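4.2 Surfaces Before Shelves

Participants at the Gillcombe office were asked to put everything away by Sunday evening. Most of it got as far as the furniture. Of the 15 storage units we visited, few were full, and several had a perfectly good shelf doing very little while the top carried the load. Šindelář calls this the "landing zone" effect, a generous name for leaving things where the arm gets tired. Our coding scheme has two levels: items stored (behind a door) and items parked (on top, with intentions). Overhang was scored separately, as a parked item past the front edge tends to be the next one on the carpet. Figure 2 illustrates the parked condition, with both doors open and the shelf in plain view.

Figure 2. Open cabinet at the Gillcombe site, with a flat blue box parked on top and projecting over the front edge.
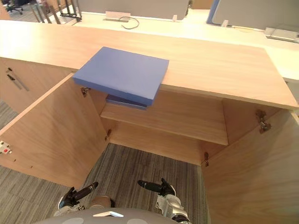

4.3 Effects of Labeling

Labels were added to two units in June. Parking continued, now next to the labels.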